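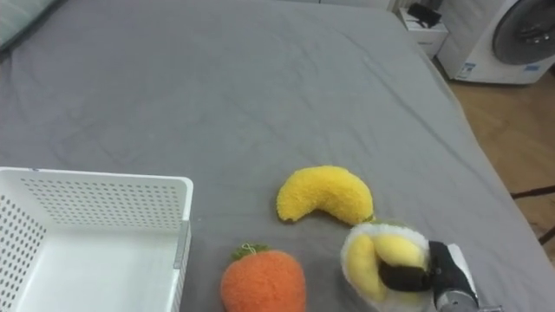 Which basket should the soft toys go in if they live on the bed during the day? A rigid plastic one with perforated walls and an open top, no deeper than the longest toy is long.

Reply to the storage thread, 2024-12-24.

> We switched the Mesmont flat to fabric bins in October. The plush fruit
> gets pushed to the bottom and the bins slump sideways on the mattress.
> Also, is it worth tying the small pieces together by their loops? And what
> do you do about lint on a gray sheet?

Taking these in order.

**Bins.** Fabric bins need a flat, hard surface. A mattress gives under load, the base of the bin follows it, and the walls fold inward. The white plastic type with rows of round holes keeps its shape on a fitted sheet. Ours is the Julero, 47 cm on the long side. The Brarau version is taller and I would skip it -- the center of gravity is too high for bedding once it is full.

**Loops.** Leave them separate. The strawberry has a thin string loop standing up out of the green felt leaves, and the stitching on that kind of loop is meant for the weight of one toy. If you want to hang them, use one hook each. The banana goes in the basket on its side along the long wall, with the rounder pieces after it.

**Lint.** Medium gray shows yellow and white fuzz more than it shows orange. Procedure here:

1. Toys off the bed and into the basket.
2. Pull the fitted sheet tight over the side of the mattress. Creases hold fibers.
3. Lint roller, head to foot, single direction.
4. Pillow last.

Anything with a fluffy white trim gets washed separately in a mesh bag, 500 rpm spin at most. I ran one load at 109 minutes on the Nkosi machine's long program and the trim matted. The short program is sufficient.

**Weight.** Keep the total under 200 g per layer if the pieces have loose fill, or the bottom layer stays flattened overnight. Two layers is the limit for the Julero.

Still open: whether a lid is worth having. I have not tested one -- the holes should give enough airflow with it closed, but I would want to see it on a damp week first.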